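Gostport Office Services, Munlow site
**Noticeboard and Workroom Assistant (part-time, fixed term)**

Applications are invited for one position in the workroom at Munlow. The role covers the preparation, posting and clearing of notes on framed cork boards, and the upkeep of the benches on which this is done. The term is 7 months, commencing in February, with the possibility of extension subject to workload.

## Background

Munlow maintains the message boards for the Ho and Hitov buildings. Boards are brought to the workroom, laid flat on a bench, cleared, re-posted to a layout sheet and returned. The register currently lists 234 boards. Layouts change monthly and the notes are handwritten.
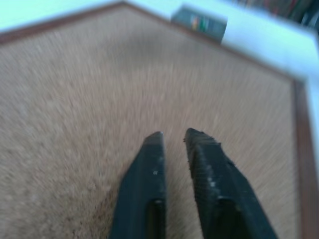 Cork is supplied in one grade only. Boards with crumbling faces or split frames are set aside for repair and entered in the register under the code R. The assistant does not carry out frame repairs but is expected to recognise when one is needed.

## Duties

- Write notes in black ink to the wording on the layout sheet, in legible block or print hand.
- Keep written notes stacked in clear containers on the bench, writing side up.
- Place notes to the positions on the layout sheet, tolerance 8 mm.
- Remove expired notes, pins and adhesive residue. Solvents are not to be used on cork.
- Wipe down table surfaces at the end of each shift.
- Update the register on the workroom laptop.
- Report low stock of sticky notes, pens and pins to the shift lead.

Boards leave the workroom in felt sleeves. Two-person lifts apply to the larger sizes. 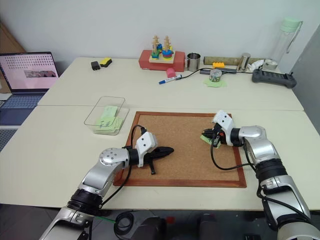
Layout sheets are issued at the start of each shift and are to be initialled on completion. A board that does not match its sheet is returned to the bench and re-posted in full.

## Selection criteria

**Essential**

1. Clear handwriting. A sample is required (see below).
2. Ability to work to a written layout without supervision.
3. Normal or corrected colour vision. Note colours carry meaning in the Hitov layouts.
4. Basic spreadsheet skills.

**Desirable**

1. Prior work in a print room, library, mail centre or school office.
2. Current driver's licence.

## Conditions

Shifts run from 9 am to 2 pm with one paid break. Enclosed footwear is required in the workroom. Superannuation is paid in addition to the hourly rate, which is set at Level 2 of the site agreement. Parking is available at the rear of the building.

## How to apply

Send a résumé of no more than two pages, together with one A4 sheet of handwriting in black ink (any text, minimum ten lines), to the Munlow front desk. Mark the envelope "Workroom". Applications close at 5 pm on the last working day of January. Shortlisted applicants will be asked to complete a bench exercise of one hour, for which they will be paid.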